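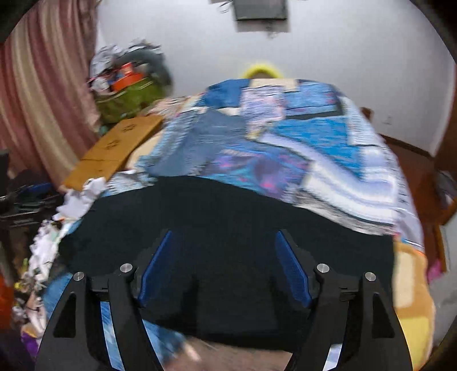 I didn't expect to be writing about quilts again this soon, but the Kundley textile show has grown so much that I can't really leave it out! It's back at the old Greltis mill this November, and there'll be 100 pieces on the walls this time, up from the handful they squeezed into the canteen when it began.

I popped in at 4pm while they were still hanging everything (there was a lot of shouting from ladders) and had a good nose about. My favourite so far is a huge bedcover called Furkar, stitched from 2962 scraps of shirt cotton. The maker was aiming for 3000 and ran out of shirts, which made me laugh.
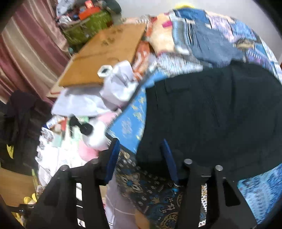

Entry is free, though you'll want some change for the tea table, and there are 18 workshops to pick from. I've put my name down for the beginners' hand-quilting one - my last attempt at a straight seam went off at quite an angle, so wish me luck. The mending sessions fill up quickest, I'm told, and you need to bring your own thing to mend.

Parking is the usual headache. The mill yard is being resurfaced, so it's the Delaunay Street car park and a short walk back over the bridge. Buses stop right outside until 6pm.

Doors open at 10am each day and the show stays up until the end of the month. If you've got an old quilt at home with a story to it, take it along, as they're keen to photograph local ones for next year's booklet. Mine's already in a bag by the front door.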